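Search this site Search Go

Recording demonstrations by remote control in a simulated work cell

This page covers recording a set of teleoperated demonstrations for an assembly-type task in the Grisomov simulator. It assumes you have the arm loaded, a hand controller paired, and the Vilwood task pack installed. If you are guiding a real arm by hand, the section on pacing still applies but the controller settings don't.

1. Set up the bench

Open the task file and let the parts settle before you touch anything. Some of them spawn slightly above the tabletop and drop when the physics starts. If you begin recording too early, the first few frames of every demonstration will have parts moving on their own, and the trained policy may wait for that.

Check that the arm is at its home pose, with the fingers pointing straight down and well clear of the tallest part. Save this as your start pose. Every demonstration should begin from it.
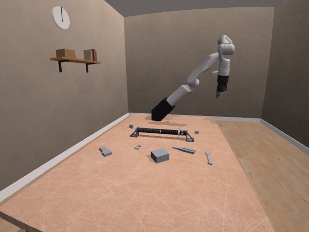

Start pose, gripper empty and parts laid out on the bench.

Leave the wall and floor textures alone for the first batch. You can randomize them later, once you know the task can be learned at all.

2. Set the controller

Open the input panel and set translation scale to 35 per cent. At full scale a small twitch of your wrist sends the gripper a long way, and the recording will be full of corrections. Rotation scale can go higher, up to 80 per cent, but lock roll if your task only needs the gripper pointing down.

Map the clutch to a button you can hold comfortably. While the clutch is held, the arm ignores your hand, so you can move back to a relaxed position and carry on. You'll use it more than you expect on long reaches.

Set gripper open and close to a single toggle. An analogue trigger sounds nicer, but most people half-press it without noticing and the fingers end up hovering between states.

3. Practise without recording

Run the whole task a few times first. Pick your viewpoint now as well. A view from behind the base makes left and right easy but hides depth, and a view from the far side swaps your directions. We keep two windows open – one facing the arm and one from above on an angle – and glance between them during the final approach.

4. Record

Press Record, wait one second, then move. Break each demonstration into the same stages every time:

- move above the part
- straighten the wrist
- lower, stop, close
- lift clear of everything else
- carry across at a steady height
- lower, stop, open
- return to the start pose

The stops matter. Pause briefly before closing and again before opening, so that the change in the gripper command falls on a stretch where the arm isn't moving.

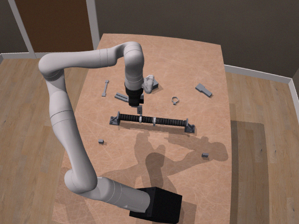 When you're working over the threaded rod, come down vertically and keep the wrist pointed at the table the whole way. Approaching at a slant tends to catch a finger on the rod or one of the end brackets, and the simulator will either shove the assembly sideways or push the arm back. Both look wrong in the data. If it happens, stop the recording and delete it.

Small slips are fine to keep. If you miss a grasp, back off, line up again and finish properly, the policy gets a useful example of recovering. Just don't let those make up most of your set.

5. Check and trim

Play back each recording at double speed. Delete any where a part fell off the table, or where you stopped to think for a long while in mid-air. Trim the dead time at both ends.

Our own set for this task was 262 recordings, and 205 were left after checking. The losses were mostly from the first session, before we turned the translation scale down.

6. Export

Choose File, Export, then the Zomemby format if you are training with the standard scripts. Tick "include gripper state" – it is off by default in the older builds. Name the folder after the task and the start pose so you can tell batches apart later.

Related pages
Pairing a hand controller
Görtz gripper: finger settings and limits
Randomizing colours and lighting
Guiding a real arm by hand
Release notes, September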